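Ticket 558
Site: Letbridge store, parts racking, row 4
Opened by: Afia Adjei
Assigned to: Ryota Arai
Status: Open, waiting on parts
Summary: Blue bins catching on the rail when pulled out

2020-03-19, Adjei
Bins on the right-hand side stick about halfway out and need a hard tug. Worst when full. Started after the November move from Ilwood. Same bins slide fine in row 2.

Arai
Checked bins first. Swapped three with row 2, same fault, so the bins are not the cause. Shelf load is under the 100 kg limit on the Koltholm sheet. Put a level on the rail: front end sits 18 mm lower than the back. Should be flat.

Illés
Was the rail taken off its posts for the move? If so the brackets may have gone back on one hole too low.

Arai
It was. Moved the front bracket up one hole. Rail now level, but two of the bracket bolts will not tighten — threads are stripped. Bins run freely by hand with light loads. Have not tried full ones and would prefer not to until the bolts are replaced.

Kawaguchi
Please keep heavy stock out of row 4 for now. Anything urgent can go in row 2, lower shelf.
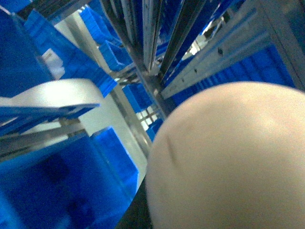
Replacement bolts ordered from Kuroda, same length as the old ones, with new washers. Saarela to check the other rows for the same bracket error, starting with row 3. Labels stay as they are, no stock codes change.

Saarela
Row 3 done, rails level, all bolts tight. Row 1 still to do — I need the tall ladder back from goods-in first.

Next action: Arai to fit bolts on delivery and retest with full bins.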